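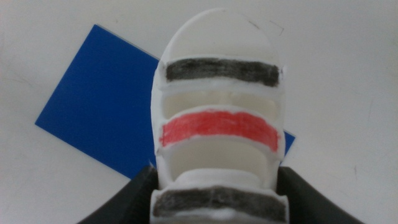 遥操作示教：抓取并竖直放置胶囊形零件

本页适用于在 Enik 控制器上录制单臂抓放任务的操作人员。任务内容：夹住一个竖立的白色胶囊形零件，抬起，移到蓝色方片上方，竖直放下，松爪后撤。前半部分讲手动拖动示教，用来确定关键位姿；后半部分讲主从遥操作，用来录制训练所需的完整轨迹。两种方式共用同一套坐标系和夹爪标定，顺序不要颠倒。

阅读前应已完成机械臂上电、急停测试和腕部相机的内参标定。这些内容见 Enik 安装手册，本页不重复。

术语

片段：从开始录制到停止录制之间的一次完整演示，含图像、关节角、末端位姿和夹爪开度。
主端：操作人员手持的控制装置。
从端：执行动作的机械臂和夹爪。
离合：按住后主端与从端脱开，主端可以自由移动，从端保持原位；松开后以新的相对位置重新耦合。
预抓取位姿：夹爪张开、两指位于零件两侧、尚未接触时的末端位姿。

工作面准备

台面选浅色哑光面，清掉碎屑和工具。台面上的铅笔印、笔痕不影响录制，但在同一批数据里不要中途擦掉，也不要新增。腕部相机离台面很近，一道细线在图像里占的比例比肉眼看到的大得多，模型有可能把它当成定位特征。

蓝色方片平放在台面上，不粘贴。每录完一个片段，把方片换一个位置，并转一个角度。允许方片斜放，允许零件挡住方片的一部分，也允许方片有一角落在视野以外。方片翘边时先压平，翘起的边缘反光会变，放置高度也会有偏差。

零件竖放，圆顶朝上，带黑色和红色色带的一侧朝向腕部相机。色带是手工涂的，边缘不齐，能看到白底，这种程度的不均匀可以接受，不必补涂。如果同时使用几个零件，不要求各件的笔触一致，但色带的上下顺序必须一致：圆顶下面是黑色，中间是红色，底部又是黑色。顺序颠倒的零件单独建任务，不要混进同一个数据集。

照明用漫射光。零件表面是哑光白，直射光下圆顶容易过曝，凹槽内壁则会变成一片暗区，分不出深浅。调光时看凹槽：内壁的弧面应当能看出明暗过渡。整体略暗一点没有关系，过曝的数据无法补救。曝光、增益和白平衡全部锁定为手动值，写入任务配置文件。自动白平衡在蓝色方片进出视野时会漂移，同一条红带前后颜色不一样。

夹爪标定

1. 让夹爪全闭，在 Enik 面板上将当前开度设为零点。
2. 全开，记录最大开度。
3. 夹住标定块，核对读数。误差超过 2 毫米时重新标零，仍然超差则检查指根螺钉。
4. 空载开合若干次，确认左右两指在图像下部对称进入视野。如果一侧明显多于另一侧，先查相机支架有没有转动，再查指片有没有装反。
5. 保存标定文件，文件名带上夹爪编号。

夹紧力设在能提起零件的下限之上，留少许余量。这类零件两侧是直壁，中间有凹槽，壁厚有限，夹紧力过大时侧壁会向内变形，松爪后零件弹一下，放置姿态就歪了。判断方法：夹住以后看凹槽开口的宽度，与未夹时相比不应有肉眼可见的变化。

选择夹持位置

夹持点取零件靠近底部的位置，两指贴住左右侧壁，高度与下方黑色色带大致相当。理由有两条：底部截面规整，侧壁受力均匀；夹在低处时，圆顶、红带和两个凹槽都露在指尖以上，腕部相机能看到大部分可用特征。

夹得太低，指尖会先碰到台面。夹得太高，两指挡住红带，放置阶段模型失去判断朝向的依据，而且零件下端悬出较长，碰到方片时容易绕夹持点转动。

各道筋与侧壁的交界处有小缺口。指片边缘如果恰好卡进缺口，松爪时会带动零件。拖动示教时要专门检查这一点，必要时把夹持高度上移或下移一点，避开缺口。

拖动示教：确定关键位姿

拖动示教得到的位姿不直接进入训练集。用途有三个：给遥操作提供起始位、给安全区设边界、给后期检查提供参照。

1. 在 Enik 面板上切到零力模式。切换之前确认负载参数包含夹爪和腕部相机，否则机械臂会缓慢下沉或上浮。
2. 一只手托住前臂，另一只手握住法兰附近，不要握夹爪的指片，也不要拉相机线。
3. 把末端拖到零件正上方，指片朝向与侧壁平行，记录为“上方位”。
4. 沿竖直方向下移到夹持高度，两指分别位于零件两侧，不接触，记录为“预抓取”。
5. 从面板发闭合指令。零件应当原地不动。若零件向一侧滑移，说明末端没有对中，张开后重新调整，再记录一次。
6. 带着零件抬起，移到方片上方，记录为“放置上方位”。
7. 下移，直到零件底面刚好接触方片，记录为“放置位”。接触以面板上竖直方向的力读数出现阶跃为准。
8. 张开夹爪，竖直上抬，退出零力模式。

全部位姿记录完后，用低速按顺序回放一遍，手放在急停上。回放时重点看预抓取到闭合这一段。拖动时人手会不自觉地给一点侧向力，机械臂有弹性，松手后的实际位置与拖动时看到的不同。回放不通过时，只重录出问题的位姿，其余保留。

安全区按记录的位姿外扩设置。下边界设在台面以上，以指尖最低点计算，不以法兰计算。Clellham 工位的台面有一侧略低，该工位要在四个角分别测一次高度，取最高值。

主从遥操作：准备

主端使用 Anevitz 手持式控制器。连接顺序为：先开从端，再开主端，最后在 Enik 面板上建立耦合。顺序反了会报姿态跳变，需要全部断开重来。

平移比例设为 1:2，即主端移动两份，从端移动一份。旋转不缩放。平移缩小后细调更容易，代价是大范围移动时需要多用几次离合，属正常现象。

力反馈可开可关。开启时增益从低值开始试，夹住零件后主端有轻微持续振动，就把增益再降一档。关闭时操作人员只能靠画面判断接触，放置段要更慢。整批数据里开关状态保持一致。

操作人员应当只看腕部相机画面，不要直接看台面。直接看台面做出的动作常常依赖腕部相机里没有的信息，例如从侧面看到的指尖与台面的间隙。模型拿不到这些信息，学到的轨迹在下降段会犹豫或提前停住。初学者很难忍住不抬头，可以在主端与从端之间立一块挡板，急停按钮留在操作人员一侧，另安排一人在从端旁边看护。

录制一个片段

录制软件为 Nurmi，与 Enik 共用时钟。开始前在 Nurmi 里选定任务名、操作人员代号和零件编号，确认图像、关节、夹爪三路数据的状态灯都是绿色。

1. 机械臂回到上方位附近。起始位置每次略有不同，由软件在设定范围内随机给出，不要手动改回正中。
2. 踩下脚踏，开始录制。停顿片刻，让首帧静止。
3. 接近。先对齐左右，再对齐前后，最后转腕。画面上，零件的两条白色侧壁应分别与两指内缘平行，零件大致居中。
4. 下降到夹持高度。下降过程中画面里的圆顶会逐渐接近上边缘，这是腕部相机近距离工作时的正常情况，不必为了把圆顶完整留在画面里而抬高夹持点。
5. 闭合。扳机一次扣到底，力度由控制器限制。不要半扣试探。
6. 闭合后停一下，再抬起。停顿给后处理划分阶段用，没有停顿的片段需要人工标注分界。
7. 抬起时先走一小段纯竖直，然后才可以横移。
8. 横移到方片上方。横移中保持零件竖直，必要时用离合换手位。按离合时主端不要旋转。
9. 下降放置。画面中方片边缘几乎不再移动、竖直力出现阶跃时停止下压。
10. 松开扳机，原地等夹爪全开，然后竖直上抬。
11. 再次踩脚踏，停止录制。

熟练后，一个片段的时长在 14 秒左右浮动。明显偏长的片段多半在接近段反复修正，明显偏短的片段多半省掉了停顿。两类都要回看。时长本身不作为剔除依据。

片段中出现失误时的处理

失误分两类，处理方法不同。

可恢复的失误：下降时偏了、闭合前碰动了零件但零件没有倒、放下后发现位置偏但还在方片上。这类情况不要停止录制，继续操作，把任务完成。恢复动作是有用的数据，在 Nurmi 里给片段加“恢复”标签。

不可恢复的失误：零件倒下、零件滑出夹爪、触发安全停机、主从失步。立即停止录制，片段标为“失败”，保留原文件，不要删除。失败片段不进训练集，但用于训练成功判别器。

不要故意制造失误来凑恢复数据。故意偏移的动作节奏与真实失误不同，偏移前操作人员往往会先停一下，模型会把停顿和偏移一起学进去。需要更多恢复数据时，扩大起始位置的随机范围即可。

变化的安排

一个任务的首批数据录 40 个片段，之后先训练一版，再决定补录什么。一次录得过多，到后面才发现夹爪标零有问题，返工量很大。

首批数据里变化以下几项：零件在台面上的位置；方片的位置和角度；零件与方片的相对关系，包括方片在零件后方被部分遮挡的情况；起始位姿。

首批数据里固定以下几项：照明；相机曝光；夹紧力；零件朝向，色带始终朝相机；台面；力反馈开关；操作人员人数，限定 2 人轮换。

轮换时按块交接，一人录完一块再换人，交接处重新做一次夹爪零点核对。每个人的下降速度和停顿习惯不一样，按块交接便于事后比对。负责 Clellham 工位流程的 Vaughan Quinlan 另外要求，交接人要把上一块最后一个片段回看一遍再开始，这一条其他工位可以选用。

零件朝向的变化放到第二批再加。加朝向变化时，一次只转一个小角度，并确认在最大转角下黑色和红色色带仍有一部分可见。完全看不到色带的朝向，从腕部相机里只剩白色侧壁，接近段无法判断该往哪边转腕，需要先增加外部相机。

数据检查

录完一块后在 Nurmi 里逐项检查，不要积到最后。

同步：打开任一片段，拖到夹爪闭合时刻，图像中两指停止移动的那一帧与夹爪开度曲线变平的位置应当重合。错开的，查脚踏之前是否有一路数据断流重连。

首帧：机械臂静止，零件竖立，夹爪全开。首帧已经在运动的片段，裁掉开头或重录。

夹持高度：回看闭合后的图像，红带和上方凹槽应当完整可见，两指在图像下方左右两侧。红带被指片遮住的片段标“夹持过高”，另行统计，数量多时要回到拖动示教一节重新确定预抓取位姿。

竖直度：比较抬起前和放下后的零件轮廓。两侧白壁在放下后应恢复到与抬起前相近的姿态。

夹爪曲线：闭合段应当是一条单调下降线，然后变平。出现台阶，说明操作人员半扣了扳机；变平后又缓慢下降，说明零件在夹持中滑移或变形。

图像：抽查白色区域的直方图。圆顶处有成片饱和像素时，整块数据的曝光都要复核。

回放验证

训练之前，先从首批数据里挑几个片段做开环回放。把零件和方片按首帧图像摆回原位，让从端按录下的轨迹走一遍。摆位可以在面板上打开首帧叠加显示，移动零件，直到实时画面与首帧的轮廓重合。

回放能够夹住并竖直放下，说明标定、同步和控制频率没有大问题。回放夹不住，而录制时夹住了，优先查以下几项：录制的是指令位姿还是实测位姿；平移比例有没有被重复施加；夹爪指令有没有延迟补偿。第二项最常见，现象是从端动作幅度只有录制时的一半。

开环回放通过后再训练。没有通过就训练，模型表现差时无法区分是数据问题还是参数问题。

首版模型上机

首次上机时速度上限调低，安全区沿用拖动示教时的设置。零件放在首批数据覆盖过的区域中间，不要一上来就放到边缘。

观察顺序按阶段来：能不能对中，能不能在正确高度停住，闭合时零件是否原地不动，横移是否竖直，放置是否在接触后停止下压。每个阶段单独记录成功与否，不要只记最终结果。哪个阶段差，就针对哪个阶段补录。

常见问题

对中总是偏向一侧。先看首批数据里零件位置的分布，多数情况是操作人员习惯把零件往自己顺手的一边放。补录另一侧。

在夹持高度上方停住不下。检查片段里下降段的停顿，尤其是操作人员直接看台面时录的片段。剔除后重训。

夹住后不抬。闭合后的停顿过长，停顿段的图像几乎不变，模型停在其中。后处理时把静止段截短，不要全部截掉。

放下后夹爪张开，零件跟着偏转。查指片是否卡进侧壁缺口，再查松爪前是否仍有下压力。

方片换了颜色就找不到。首批数据只有蓝色方片，属预期结果。需要其他颜色时，另录数据并在任务描述里写明颜色。

主端离合后从端跳动。按住离合期间主端被旋转过，而耦合设置为绝对姿态。改成相对姿态，或者在离合期间保持手腕不动。

面板提示时钟偏差。Nurmi 与 Enik 没有共用时钟，先停录，重启 Nurmi 的采集服务。已经录下的片段如果偏差恒定，可以用闭合时刻对齐修正；偏差在变的，作废。

收尾

录制结束后张开夹爪，机械臂回停靠位，断开耦合，先关主端再关从端。零件和方片放回料盒，零件的色带如有磨损，在记录表里写明零件编号和磨损位置。已经用过的零件不要重新上色后沿用原编号，重新上色即按新零件登记。

任务配置文件、夹爪标定文件和首帧叠加图与数据存放在同一目录下。缺少其中任何一份，后续补录都无法保证与首批条件一致。

联系我们 | 文档反馈 | 版权所有 Enik 技术文档组，保留一切权利 | 返回顶部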